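Workshop notebook, June – the big table

Started after lunch, 3 pm by the time I had the radio working. Writing this up now while I still remember which can was which, because last time I didn't and Jyoti had to sniff the lids to work it out (sorry Jyoti).

So, the table. It's the light one that came out of the Omness office when they moved, and we've been using it for layout and sorting ever since. I wanted to know two things before I put any kind of new finish on it. One, how even is the color really, and two, is it solid or veneer? Sarita says veneer and she's usually right about this stuff. I said maple, she said birch, and we left it there. I checked the old Omness paperwork and all it says is "table, large, light," so thanks for that!

Did the first look under the overhead lights only, blinds down. I like this way of looking at a top, you get so much more out of it when the light is soft and you stop hunting for glare. The figure really comes up. There's a lovely swirl in the grain, a bit more honey than the rest, and then long stretches of plain narrow stripe where nothing much happens. I'd never noticed the swirl before and I have eaten a lot of sandwiches at this table.
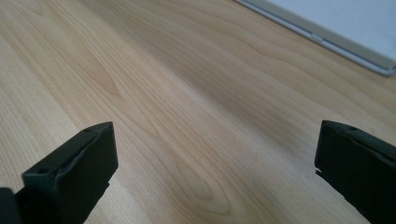
Table top, swirl at upper left, long oval near the bottom.

What's bugging me is the sheen. To my eye it's a satin, and a pretty even one. The can that came with the table is a Bellow satin, but the Yadav stuff on the shelf is also labeled satin and on my test board they don't look alike at all. The Yadav one has more yellow in it. The Bellow one is paler and I think closer, but I tested it on an offcut of poplar, so that's not worth much. Need a proper maple scrap AND a proper birch scrap. Ask Jyoti, she has a bin of both under the bandsaw.

Sanding plan, for the underside first so I can't wreck anything that shows: 300 grit, by hand, no machine. If it's veneer I don't trust myself with the orbital. I know people do it. I've gone through a veneer exactly once, on my sister's sideboard, and I still hear about it at Thanksgiving.

Tea break. Sarita came by and looked at the grain with me for a good while and she's now leaning maple too, or "maple-ish," her word. Her reasoning was mostly the fine wavy lines, and how pale it stays between them. She also pointed out that you can follow the line all the way around in the oval figure, loop inside loop, and it comes to a point on one end like the nose of a canoe. I'm calling it the canoe from now on. It's a handy landmark – if I write "hand's width above the canoe" in here, that's what I mean.

Color is trickier than I thought. I wrote "blond" in my first note, then went back and wrote "cream, slightly pink?" and both of those look right to me depending on where I stand. The darker lines in the canoe go toward orange-brown, and the thin ones farther up are barely there. If I pick a finish that warms everything up I'm going to lose those faint ones completely, and they're the best part. So that's a vote against the Yadav.

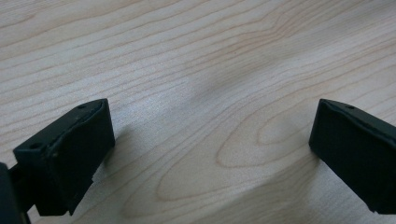 Oval figure ("the canoe"), fainter lines above it.

Shadows are a pain for this, by the way. The bright parts go nearly white and the shaded parts go gray, and you could easily talk yourself into thinking the wood changes color there. I'm not going to match anything to a shaded patch. Note to self, hold the sample board right down on the wood, same light, and then swap sides and look again.

Still to do:
Maple and birch scraps from Jyoti.
Wipe a small spot on the underside with mineral spirits and look at the color while it's wet.
Look at the edge with the loupe, down at the corner, and settle the veneer thing.
Call Nondik about the water-based matte. Their quart was 40 dollars last I looked, and if the gallon is under 100 I'd just get the gallon and do the shelves too.
Put the lids back on the cans!!

Sarita wants the table back for sorting hardware, so I've told her she can have it as long as there's cardboard down first. I'll do the underside test when I can get 3 of us together to flip it. It weighs a ton, veneer or no veneer.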